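Paper on a work table, what do you use to hold it down?

Craft Room and Workspace board > Surfaces, Walls and Storage
Page 1 of 1

budeck_bench
Posts: 83
I'm redoing a work table and want to cover the top with printed paper, the kind with line drawings on it. The top underneath is scratched up and I'm not going to refinish it. I'd like to be able to pull the paper off and put new paper down when it gets dirty.

Questions:
What are people using to hold it down?
Does white paper look bad after a week?
Is it a mistake to have patterned paper on the table and patterned wallpaper behind it?

The walls behind it are plain right now. I have one roll of wallpaper left over from a hallway, big leaves, dark green.

futbridge
Posts: 1,000
Double-sided tape along the edges only. Don't put any in the middle. I did that the first time and it left ridges you could feel through the paper, and it tore when I took it up.

White gets dirty. You will see every coffee ring. I change mine every April and again in the fall and that's enough for me, but I mostly sort seed packets and wrap things.

As for pattern on pattern, I would not. You'll never find a dropped screw or a needle on it.

voros_attic
Posts: 20
I don't agree about the pattern. If the table paper is only black outline on white, it reads as pale gray once you stand back a few feet. The wall can then be as loud as you want. What doesn't work is two colored prints next to each other.

Butterfly wallpaper on the back and sides, line drawings on the table.

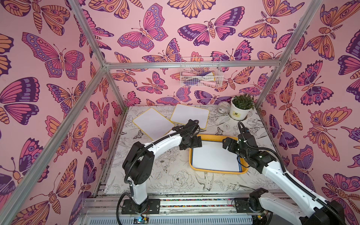 Pink butterfly and moth paper on the walls, black-and-white flowers and birds on the table.

The butterflies are large and the color is strong, purple and orange and magenta on pink, and the table still looks calm next to it. I think the yellow-orange tray helps too. It gives you one solid block of color in the middle.

futbridge
Posts: 1,000
OK, that looks better than I expected. I'd still lose a needle on it.

The wallpaper is too much for me. I couldn't look at moths with eye-spots all day.

flulov
Posts: 2,037
I like the wallpaper. A big print is the right choice in a small space. Small prints go fuzzy and make your eyes tired. With a big print you get a few clear shapes and that's it.

What I'd take from that one is the wire basket up on the bar. Anything soft goes in a basket on the wall in my room, cloths, rags, felt scraps. They don't weigh much and they take up a lot of table if you let them. Two hooks and it's done.

budeck_bench
Posts: 83
Good point on the basket. I have an old wire one from the bathroom. I don't have a bar to hang it on but I could put up a towel rail.

Does the plant make sense on a work table? I've always kept mine on the windowsill.

flulov
Posts: 2,037
Back corner is fine. You can't reach back there comfortably anyway, so you aren't giving up good space. Put a saucer under it if you're using paper. One overflow and the paper buckles, and it doesn't go flat again when it dries.

marble_drawer
Posts: 20
Disagree on the plant. Leaves drop, soil gets on things, and then you're brushing dirt off white paper. I had a pothos on mine for one winter and moved it out.

I do agree on trays. I work inside a tray for almost everything now. If it's in the tray it's the current job, and if it's outside the tray it's waiting. I can lift the whole thing off when I need the table for something else.

For the original question, I use clear vinyl over the paper. Cut the vinyl an inch bigger than the top on each side, fold it under, and use binder clips or staples underneath. The paper just lies there with nothing on it. Swapping it takes ten minutes.

futbridge
Posts: 1,000
Vinyl is shiny, though. With a lamp over the table you get glare right where you're looking. Mine also went yellow by the window.

marble_drawer
Posts: 20
They sell it in matte. It costs a little more. I haven't had mine by a window so I can't speak to the yellowing.

voros_attic
Posts: 20
No vinyl on mine. I use low-tack painter's tape folded over the front edge, and the weight of what's on the table holds down the back. I like the feel of the paper and I write on it sometimes, measurements mostly. That's another thing in favor of line drawings. Pencil notes disappear into them.

budeck_bench
Posts: 83
Writing on it is something I'd want to do. That probably rules out vinyl for me.

Would you use the green leaf wallpaper or buy something else? It's dark and the room only has one window.

flulov
Posts: 2,037
Put up one strip with tape and live with it for a couple of days. Look at it in the evening with the lamp on. Dark green behind a white table can look very good, but if you do fine work you may want something lighter at eye level. You could also do the back in green and leave the sides plain.

futbridge
Posts: 1,000
Leave the sides plain. You've already paid for the roll, so try the back first and see.

budeck_bench
Posts: 83
Update. I went with painter's tape on the front and double-sided on the two short ends. The paper is white with black fern drawings. I got a bubble near the left side and had to lift it and start over from the middle, smoothing outward with the edge of a ruler. It's flat now.

One strip of the green is taped up behind. I like it in the daytime and I'm not sure about it at night. The towel rail is up and the basket is on it. The plant is staying on the windowsill for now.

marble_drawer
Posts: 20
Good call on the plant.

voros_attic
Posts: 20
If it's too dark at night, try moving the lamp to the left before you take the strip down. Mine looked like a cave until I did that.

budeck_bench
Posts: 83
Will do. The lamp cord is short so I need to find an extension first.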